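Skarnulo 警察発表コーパス README(暫定)

Fultcombe 地区の警察・消防の広報文と、それを元にした地元紙の短信を対にしたもの。見出し生成と事実照合用。版は 2026年7月27日。

中身
広報文と記事のペア、42 ファイル。1ファイル=1か月分。文字コードは UTF-8、改行は LF。古い分に CRLF が残ってるかも、見つけたら直します。
列は id、発生日、通報種別、広報本文、記事本文、続報フラグの順。続報フラグは 0 か 1。空欄は「未確認」で、0 とは別扱いにしてくださいい。

匿名化
氏名、番地、車のナンバーは置換済み。年齢は 10 歳刻み。未成年が出てくる件は丸ごと除外。通りの名前は残してある、これは次の版で要検討。
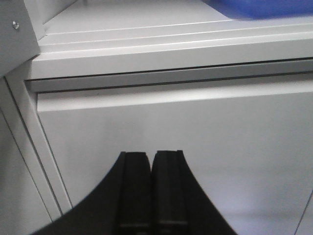 Finbarr Dunne からは、通りの名前と発生日が両方あれば当事者はすぐ割れる、次の版まで待たずに発生日を週単位に丸めるべきだ、と言われている。もっともなので 7 列にして、丸めた日付を別に持たせる予定。元の日付列は申請制に移す。

既知の問題
・1月分は広報文の重複あり。id の末尾が b のほうを捨てる
・「容疑者」と「関係者」の書き分けが新聞側で途中から変わってる。正規化はしていない
・逮捕後に不起訴になった件の追跡は 2 年分だけ。残りは未着手
・Proltodell で変換した記事は段落の切れ目が落ちてる場合がある

使い方の制限
個人の特定、再犯予測、地区ごとの危険度ランキングには使わないこと。研究と授業はOK。再配布は要連絡。

連絡先
アノテーション関係は Shalini Upadhyay まで。削除依頼は id を添えてもらえると早いです。変更履歴はあとで書く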